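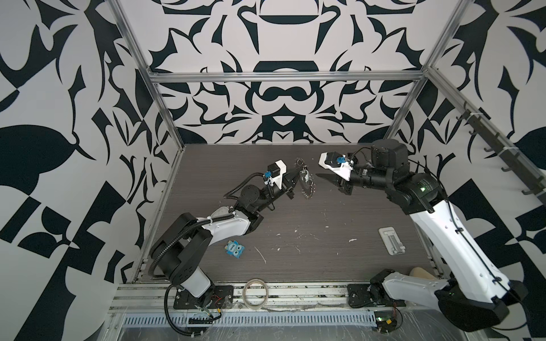 Fletside Small Objects
README for release 3

Last updated January 31, 2022

What this is

Fletside Small Objects is a list of names, notes and handling terms for the sort of thing that collects in a kitchen drawer or on a hall shelf: keys, chains, clocks, bits of clear plastic, scraps of printed card. It comes as plain text files and a folder of photographs.

The list began as a sorting sheet for the Deldale boxes. People filling in the sheet used different words for the same object, and sometimes the same word for different ones. "Ring" could be the split ring on a bunch of keys, a washer or a curtain ring. Release 3 sets a preferred name for each entry, keeps the other names people used, and adds a short note on how the object lies when it is put down.

Files

items.csv – one row per entry, with the preferred name, other names, group and note
groups.txt – short definitions of the groups
actions.txt – verbs used in the notes
surfaces.txt – names for tabletops and backgrounds
photos – pictures at the size they were supplied
changes.txt – what has been altered in each release

All text files are UTF-8. Commas inside a note are allowed, and the note is then put in double quotes. Empty cells are left empty. Please don't fill them with "none" or "n/a", as both were used as real answers in the Kordestani sheets and had to be picked out by hand.

Columns in items.csv

item_id – a short code that stays the same between releases
name – the preferred name, lower case, singular
other_names – separated by semicolons
group – one value from groups.txt
parts – named parts that may be mentioned separately
see_through – yes, partly or no
marking – any letters or printed face on the object, copied as they stand
note – free text, no more than 100 words

The see_through column is new. It replaces the old colour value "clear", which was being used for white objects as well.

Groups

Linked things
Objects made of parts that move against each other but stay joined. Keys on a ring belong here, and so does a chain of small metal beads. Where keys and a beaded chain are together they are entered once, as "key ring", with "keys" and "beaded chain" as parts. A loop of beads is still a chain. Use "loop" in the note to say how it is lying.

Dials and faces
Clocks, timers, gauges. A clock with hands is "clock, hands" and the shape of the case goes in the note. Don't record the time shown. "Alarm clock" is accepted as an other name.

Clear plastic
Lids, discs, trays and covers that can be seen through. Edges matter more than anything else in this group, because two round pieces may differ only there. The words for an edge are plain, rolled, serrated and broken. "Toothed" and "jagged" were both used in the first sheets and are now listed as other names for serrated. If you can't tell what a piece came off, call it "plastic piece" and leave it at that.

Printed and novelty
Stickers, small toys, badges and anything whose main feature is a picture. It is often hard to say from above whether one of these is flat or has some thickness. Use the name "toy or sticker" until someone has picked it up. Letters go in the marking column exactly as they can be read, even if they are plainly part of a longer word.

Unsorted
Small objects that have not been identified. Give the colour and shape and nothing more. "White rectangular object" is a perfectly good entry.

Worked rows

The rows below show how the rules come out for one tabletop. They are shortened to the name, group and note.

clock, hands – Dials and faces – small, white, square case
plastic piece – Clear plastic – round, see-through, serrated edge, held off the table
toy or sticker – Printed and novelty – small, blue and white, cartoon face, marking "one"
white rectangular object – Unsorted – small, lying on the table

Nothing goes in the note about which object is the important one. Earlier notes said things like "the clock is in the way", which was no use to anyone reading the row on its own.

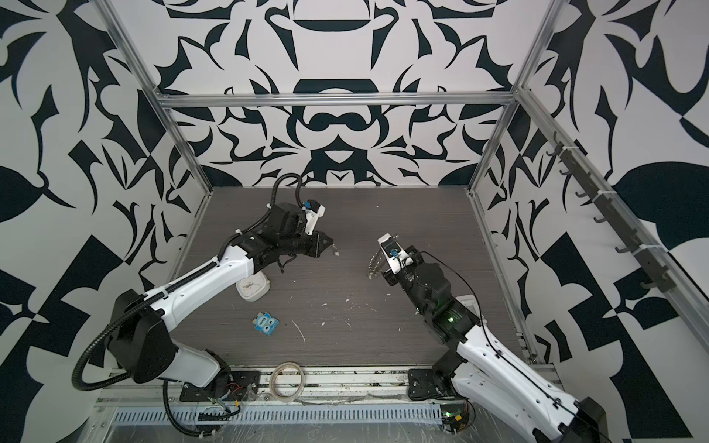

Surfaces and backgrounds

surfaces.txt has an entry for each kind of table and wall. The ones that come up most are:

wood-grain, dark – grey-brown board with a visible grain. Add "scuffed" if it is marked. White flecks and scraps are put down as debris and don't get rows of their own.
pattern, black and white – large curling leaves and scrolls on walls or panels. We don't name the style.
plain, light – painted board or paper.

Clear plastic is easy to miss against a strong pattern. If you are adding rows from photographs, go over the picture a second time just for see-through things.

Verbs

actions.txt is short on purpose. The verbs are lie, stand, lean, hang, hold, stack and cover. "Hang" is for anything with part of its weight off the table, so a key ring can hang and lie at once, and both verbs may go in the note. "Hold" needs no mention of what is doing the holding.

How rows are checked

Each new row is read by someone who did not write it. If the two disagree over a name, the more general name is used and the other goes in other_names. Mieczysław Stępień keeps the master copy and settles the cases where neither name is more general – there were 5 of these in release 3, all to do with lids.

Known problems

The Brenico rows still use plurals in the name column.
Several linked things have no parts listed.
"Disc" and "lid" overlap and probably always will.
The notes on size are by eye. "Small" means it would fit in a closed hand.

Things it is not suited to

The list has no prices, weights or makers. It won't tell you how common an object is, as the boxes were filled with whatever was to hand. Please don't use the notes to work out which key fits what.

Changing or adding rows

Send the item_id, the column and the new wording. For a new object leave item_id blank and one will be given. Photographs are welcome but a row can go in without one. Old codes are never used again, including those for rows that have been taken out.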